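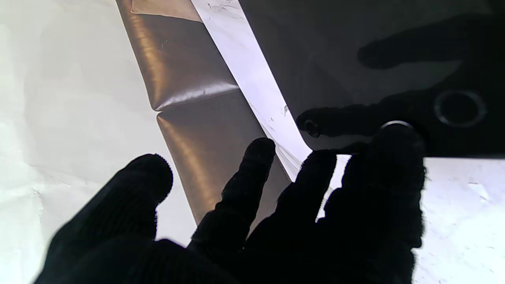

Well, I promised in the last newsletter that I'd tell you how the glove business ended, and a few of you have been poking me about it in the hallway, so let's go.

Quick catch-up if you're new. Our robot hand at the Addale shop wears a black knit glove. The bare fingertips are slick, and anything glossy slides right out of them, so we pull a glove over the whole thing and life gets better. We'd been doing that since July with no trouble at all, and I had pretty much stopped thinking about it. You know where this is heading!

What happened was a snag. Cadi Watkins was running the hand through a set of slow presses for the Dimska job, the kind where a fingertip comes down near an edge, leans on it a little and backs off. On one of the back-offs the fingertip didn't let go. A loop of yarn had caught on the part, and the hand just kept retracting, as told, and took the part along with it. It went maybe the length of a pencil across the bench, then the loop gave and the whole thing dropped on the floor with a noise I can still hear. Cadi hit the stop right away (good reflexes, better than mine). Her own hand had been on the bench a minute earlier, straightening the part. She was fine, but we wrote it up as a near miss, and I'd like everybody to read it that way.

Now the part that bugs me. The hand never complained. There's a force limit on each finger, and it works nicely when a finger pushes into something. I'd tested it myself and was pretty smug about it. A pull is a different story. The check was only looking at load in the closing direction, so a finger being tugged on the way out looked to the software like a finger doing nothing much. Rhodri Penry went back through the log, all 3,148 lines of it, and the pull is right there in the raw numbers, plain as day. We were recording it and not using it. Ugh.

We also found out the glove was older than any of us thought. It had done 2,310 presses, and the rule, which I wrote, says swap it at 2,000. The count lived on a sticky note, and the sticky note had gone behind the monitor. I'm not going to pretend that was anybody's fault but mine.

So, what's different now:

The force check looks both ways. If a finger feels a pull over the limit on the way out, the hand stops and holds still, and a person has to clear it. Heledd Bellis wrote the change and ran it 64 times with a loop of yarn tied on purpose to a fingertip. It stopped every time. I brought donuts.

The glove count is in the controller. Past the limit, the hand won't start. Please don't reset the number to get through the afternoon, I will see it.

Before each run, look at the fingertips with a flashlight. Fuzz is okay. A loop you could get a toothpick through means a new glove. They're in the second drawer at Addale, and Carys James is sending a box over to Firisberg for the folks there.

Hands off the bench any time the hand is powered, including when it's "only backing off." I've done it too, so I'm saying this to me as well.

Still open: whether we should be using knit at all. Kartini Raju wants to try a dipped glove with a smoother face, and she has up to 8 samples coming from Jaramillo. My worry is grip, hers is loops, and we're both kind of right. If you've got a strong opinion, or an old pair of gloves you swear by, come find me before we start the trials. The near-miss sheet is on the wall by the shop door, and there's a blank one underneath it if something like this has happened at your bench and you never wrote it down.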